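Eltaleo grant, progress report for July
Prepared by Stella Masanja

Work this month went into the grasp planner. It now replans while the hand is closing, and we ran 340 simulated trials on the kitchen table set. Grasps on soft objects failed in 176 of them.
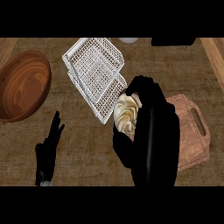
Simulated kitchen table, right hand gripping the cream-colored object.

Pranab Wanigasekara is rewriting the contact model and expects to need 8 more working days. The budget is unchanged.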